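Nilton Students Take On Sorting Task in Robotics Course

Students in the automation course at Nilton Technical College have begun the final project of the term, in which teams program a pair of robot arms to sort drink cans into bins. The project runs through June and counts toward the course certificate.

Each of the 6 teams receives the same assignment and the same amount of time at the workstation. Teams write their own control programs, test them in short sessions and keep a written log of every run. A final program must complete 100 graded attempts before it is submitted for review. 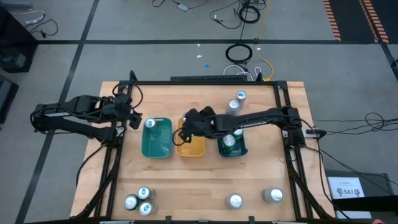
The two-arm workstation used for the can-sorting project at Nilton Technical College.

"We ask students to begin with one arm and a single can," said Jeanie Swanson, who teaches the course. "Coordinating both arms over the same table is the harder part - it takes patience and careful record keeping."

The college has logged 296 practice runs since the project opened. Results will be presented at the department's open house in the Morikawa Building, where visitors may speak with the teams and review their logs.

Enrollment for the next session of the course is open to second-year students. Applications are available at the department office.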